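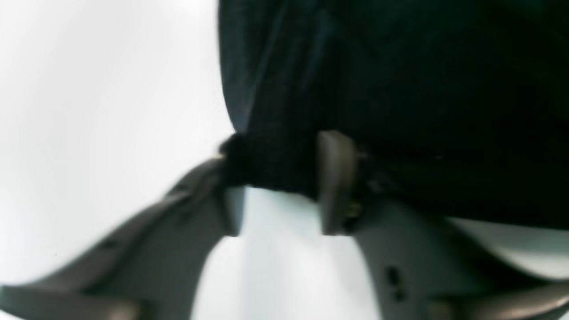

Figura 9. Tecido escuro preso entre o dedo esquerdo e a almofada direita, visto pela câmera de punho.

6. Comparação de garras com tecido

Esta seção parte do princípio de que o braço já está fixado, calibrado e de bem com o controlador Flirkix. Se o controlador ainda pisca em laranja, volte à seção 5. Ele não vai parar de piscar por cansaço.

O procedimento serve para comparar duas garras com a mesma peça de pano: a Miltis, de dedos rígidos, e a Flarnard, de dedos flexíveis. Vale também para outros modelos, desde que caibam no flange e o fabricante tenha tido a gentileza de publicar o desenho dos furos.

6.1 Antes de começar

Separe:
- as duas garras, com os respectivos parafusos (não são intercambiáveis, embora entrem até a metade com uma facilidade traiçoeira);
- uma peça de tecido escuro e outra de tecido claro;
- o suporte de bancada Cardoso;
- a chave hexagonal que veio na caixa do braço, ou a que você comprou depois de perder a primeira;
- a ficha de ensaio em branco, Anexo B.

CUIDADO: desligue a alimentação da garra antes de trocar os dedos. O botão de pausa do programa pausa o programa. Os dedos continuam energizados e fecham com a mesma convicção de sempre.

6.2 Montagem da garra e da câmera

1. Leve o braço à posição de serviço e desligue a alimentação.
2. Encaixe a garra no flange, com o pino-guia voltado para o conector.
3. Aperte os parafusos em cruz, primeiro de leve, depois até o fim.
4. Prenda a câmera ao punho, apontada para as pontas dos dedos.
5. Passe o cabo pelo lado externo do punho e gire a junta à mão, de um batente ao outro. Se o cabo esticar, refaça o caminho agora, de preferência antes que o motor o refaça por você.
6. Religue a alimentação e abra a imagem ao vivo no controlador.

Nota: na imagem, o corpo da garra ocupa bastante espaço na parte de baixo. É normal. Interessam a face interna dos dedos e o ponto em que tocam o pano. Quem girar a câmera para ganhar paisagem vai perder justamente esse ponto.

6.3 Ajuste da imagem

O tecido escuro contra um fundo claro dá um contorno excelente e um interior péssimo. A borda do pano aparece nítida, as dobras somem, e a exposição automática muda de opinião cada vez que a garra se aproxima.

1. Desative a exposição automática no menu Câmera > Avançado. O item "Automático inteligente" também deve ser desativado, apesar do nome.
2. Coloque o tecido escuro entre os dedos, sem fechar a garra.
3. Aumente a exposição até distinguir pelo menos alguma dobra no pano. O fundo pode estourar; ninguém vai medir o fundo.
4. Repita com o tecido claro e salve os dois perfis com nomes diferentes. "Perfil novo" e "Perfil novo 2" são nomes diferentes, mas pense em quem vem depois.

Nota: com o braço em movimento, as partes da garra mais próximas da lente podem sair borradas. Para avaliar a pega, use imagens paradas.

6.4 Ensaio de pega

1. Pendure o tecido no suporte, deixando a parte inferior livre.
2. Aproxime a garra com os dedos abertos, em velocidade reduzida.
3. Feche até que o pano fique franzido entre as duas faces de contato. Um feixe pequeno e compacto, como o da Figura 9, é um bom ponto de partida.
4. Ajuste a força para 80 no painel. A escala é do próprio controlador e não corresponde a nenhuma unidade conhecida.
5. Mantenha a posição e salve uma imagem.
6. Solte o pano do suporte, execute o trajeto T2 e salve uma segunda imagem.
7. Compare as duas e anote na ficha se o feixe mudou de forma ou de lugar.
8. Abra a garra e confira se o tecido ficou marcado ou puxou fio.
9. Troque a garra e repita com o mesmo pano, no mesmo ponto de pega.

CUIDADO: não segure o tecido com a mão durante o fechamento. A garra não distingue dedo de algodão, e o sensor de força só reclama depois.

6.5 O que anotar

A coluna "Observações" da ficha existe para observações. "OK" não é uma. Anote o lado para o qual o pano escorregou, se escorregou, e se o feixe ficou inteiro entre as faces ou sobrou para fora de uma delas. Uma sobra lateral não reprova a pega, mas precisa constar.

Na série de referência, feita por Simin Rashti e Fadi Bitar, foram registradas 1.093 pegas com as duas garras. A Miltis segurou melhor o tecido grosso. A Flarnard perdoou mais os erros de aproximação e deixou menos marcas, mas demorou a soltar o tecido fino, como visita na porta. As fichas completas estão no Anexo C, inclusive as preenchidas por Meinrad Lehner, cuja letra recomendamos ampliar.

6.6 Problemas frequentes

O pano escorrega assim que o braço acelera.
Limpe as faces de contato com um pano sem fiapos e repita. Se continuar, reduza a aceleração antes de aumentar a força.

A garra fecha e informa "objeto ausente", com o tecido visivelmente preso.
O limite de espessura está alto demais. Ajuste em Garra > Detecção. Discutir com a mensagem não altera o valor.

Os dedos não se encontram no centro.
Confira o aperto dos parafusos das pontas e refaça o zero com a garra vazia.

A imagem congela durante o trajeto.
Quase sempre é o conector da câmera. Volte ao passo 5 do item 6.2, aquele do cabo.

Revisão do texto: Setsuko Ishida e Joelle Fakhoury, 21 jun 2025. A troca das almofadas de contato passou para a seção 7.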